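Stirodari Cell 2: Setup and Care Gallery

Updated 3 February 2021

These pages cover the single-arm tabletop cell as it is modelled and run at Jendside. The cell has one Franka Emika arm on a pedestal, one piece of furniture as the work surface, and a small set of loose objects. The simulated cell is kept in step with the physical one, so a change to either goes in the log under the same entry number. The entries below follow the order of the setup sheet. Settings are for Cell 2 only and should not be copied to the Clodby cell, which has a different pedestal height.

1. Pedestal and base

The pedestal sits on the floor, to the side of the furniture, and the arm reaches back over the edge. Set the pedestal position first and lock it. If it has to move later, redo every step from here on. In the model, check that the base is resting on the pedestal top and has not sunk into it after a scale change.

2. Approach height over the work surface

The arm goes up from the base, across and down, with the fingers pointing at the surface on a slight diagonal. Approach height is set with the gripper over the red item, which is shallow and gives little margin.
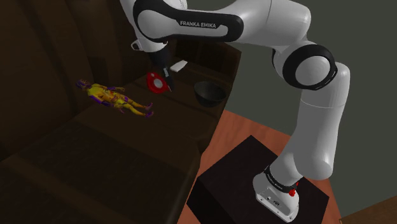
Fingertips at the raised red rim, with the black bowl towards the furniture edge and the yellow and purple figure lying on the other side. Hold this pose for 300 simulation steps and read the joint values before going on.

3. Contact settings

The usual fault at this stage is jitter in the shallow item when the fingers first touch it. Lower the contact stiffness before changing the friction. If the item still creeps, check its collision mesh: the Pramanik export tool closes the hollow side of thin dishes unless told otherwise. Re-export, reload, and repeat from step 2.

4. Object reset

Loose objects go back to their stored positions at the start of each run. Reset is checked over 169 runs. Up to 3 failed resets are accepted, and anything above that goes back for repair. Most failures to date have been the bowl, which is stored close to the edge and can drop to the floor if it is spawned too high.

5. Routine care

The joint limits file is compared with the controller copy in July and after any firmware change. Finger pads on the physical arm are wiped down weekly and replaced in pairs. Record the new pad thickness in the model on the same day, as the approach height depends on it.

Next gallery: Clodby cell, pedestal replacement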